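Vurar (robot learning method)

Vurar is a way of teaching a two-armed robot to do household chores by copying people. It was worked out by Issa Farah and Zyanya Jaramillo at the Galleo lab in Festberg, and I've been keeping this article since the early days, so forgive me if I get a bit fond of it.

Background

Most copying methods learn from one room, and then the robot gets lost the moment you move it down the hall. Farah's idea was pretty simple: record fewer tries per room, but visit a lot more rooms! The first set had 596 recordings made in 16 rooms, with a person steering both arms and a camera up at head height saving everything the robot would see.

How it works

Each recording gets chopped into short pieces, and every piece is tagged with where the two grippers are compared with the big things nearby (furniture, appliances, doorways). The network then guesses the next small move for both arms at once. I love this part, because the arms share one plan, so they don't bump elbows nearly as much as they did in Orozco, the older method it grew out of.

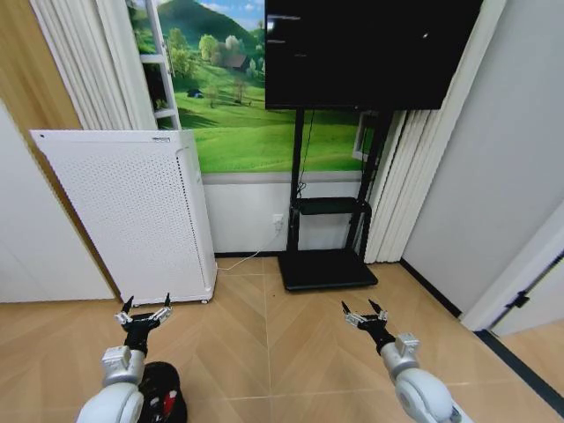 Head-height view of a room with an air purifier and a TV on a mobile stand, both grippers over the floor.

Large, plain objects turned out to be the handy ones for Vurar. A tall cabinet or a TV stand gives it something solid to measure from, while curtains and big wall pictures mostly confuse it (Abundio Maldonado spent all of June on curtains, poor guy).

Results

In rooms it had never visited, Vurar finished 90 percent of the pick-and-place chores it was given, over 1000 tries in all. Folding is a lot weaker, and Natalia Cárdenas has a rewrite of that piece going now. I'll add her numbers once she's happy with them.

See also: Orozco; Learning from demonstration

Last edited July 25, 2026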